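Home Projects Workshop Notes About Contact

7 min read

The gripper gets its third set of fingers

Monday, March 14, 2022

I was going to write this up last week but I kept finding one more thing to sand, so you're getting two posts' worth in one. Put the kettle on!

If you're new: since December I've been building a hand-held gripper, the kind you carry around and squeeze yourself, with a camera on top so the arm can eventually learn from whatever I do with it. The arm is called Dralley and it still lives under a towel at my place (long story, mostly about cat hair). All the gripper work has moved over to Ostent, the shared workshop, as my neighbours have opinions about printers running at midnight. Fair enough, really.

The first set of fingers was solid plastic and they dropped everything. I mean everything. Mugs, a roll of tape, my own glasses. Second set had rubber glued on, which gripped beautifully for a day and then peeled off in one sad strip. So for round three I went soft and springy, with the pads printed as an open mesh. They squash around whatever they're holding and then come back to shape, or that's the idea. I printed 7 pairs before I had one I liked. The early ones were so floppy that Efren Sison picked one up off my bench, waggled it at me and asked if it was a fishing lure.

Things I learned about printing flexible filament, in no order:

Dry it first. I didn't, and the spool sounded like a bowl of Rice Bubbles going through the nozzle.

Slow right down. I halved my usual speed and then halved it again, and it finally stopped jamming.

Don't pull the supports off while it's warm, you'll take half the mesh with them. I lost a really nice one that way and had to go for a walk.

The camera mount was the other headache. My first bracket sat too low, so all you got was a lovely view of my knuckles. Maribeth Magbanua suggested tipping it back a few degrees and going to a much wider lens, and she lent me one from her Dovetti kit to try before I bought my own. The wide lens bends straight lines like crazy, but it takes in both fingertips and most of the room in one go, and I can live with a wonky ceiling.

Last Thursday I finally bolted the lot together and did a lap of the workshop with it. Black mesh pads, gray body, the water cooler straight ahead past the V, and the lockers doing their banana impression off to the right. I was so chuffed I showed my mum.
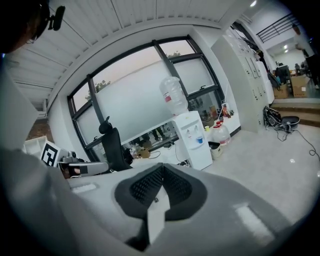 What's still on the list

The trigger needs a stronger return spring. At the moment it comes back like it's thinking about it, and my hand gets tired after 54 squeezes (yes, I kept a tally, it was a slow evening). I've ordered a mixed bag and we'll see what turns up.

I also want to shave some weight off the body. It came out at 212 grams without the camera, fine for a minute and a pain for an hour. Efren reckons I can thin the walls near the wrist, and he's printed enough drone parts that I believe him.

After that it's the recording side, and I'll need to get the towel off Dralley and see if the wiring survived summer. Next post should have the new spring in it, assuming the postie finds my letterbox this time.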